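Vestcombe Pool Care Notes

A text collection about the upkeep of private swimming pools
Maintained by Monique Guérin
Last revision: October 2026

Vestcombe is a collection of 3,542 short service notes, written by pool technicians after their visits to private gardens. The notes were given to us by two maintenance firms, Hivier and Derese, and all of them are in English.

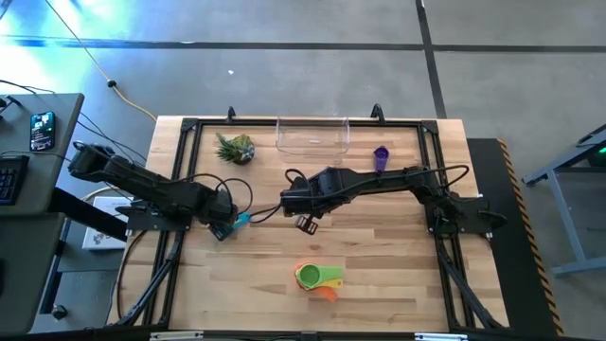
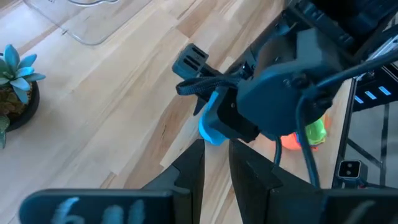
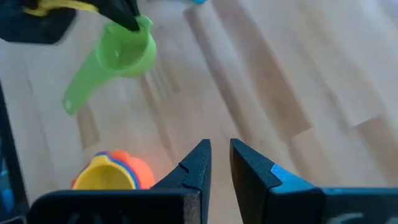 What is in the files

notes.csv holds one note per line. The columns are note_id, firm, pool_type, season, note_text and task_label.

pools.csv describes the 175 pools which the notes speak of. A pool can be concrete, liner or fibreglass. The volume is given in litres and is rounded to the nearest 1,000.

labels.txt explains the five task labels: water testing, cleaning, filter, pump, and cover. A note has only one label. When a technician did several tasks in the same visit, we kept the label of the task that comes first in the note.

How the notes were prepared

Names, addresses and telephone numbers of the owners were removed by hand. Gate codes also appeared in some notes from Derese, and these were replaced by the word CODE. We did not correct the spelling. If a technician wrote "clorine", it is still "clorine" in the file.

Measures of chlorine and pH are left as the technician wrote them. Hivier uses a comma for decimals in its older notes and a point in the newer ones, so please check this before you convert the column to numbers.

Loading the data

The files are in UTF-8 with a semicolon as separator. The small tool Denomero, in the folder tools, reads both tables and joins them on pool_id. To do this it takes the pool number from the first part of note_id. It needs Python and no other package.

Known problems

Winter is poorly covered, as most owners close the pool and do not ask for a visit until April.

The label "pump" is sometimes used by Hivier for work on the filter housing. I have repaired the clear cases only.

Saltwater pools are not marked separately. You can find many of them by searching for "cell" or "salt" in note_text, but this will also give you notes about bags of salt left in the garage.

Use

You may use the collection for research and teaching. Please do not use it to decide doses of chemicals for a real pool. The amounts in the notes were right for one pool on one day, and several are certainly typing mistakes.

Corrections are welcome. Please send the note_id together with the line as you think it should be.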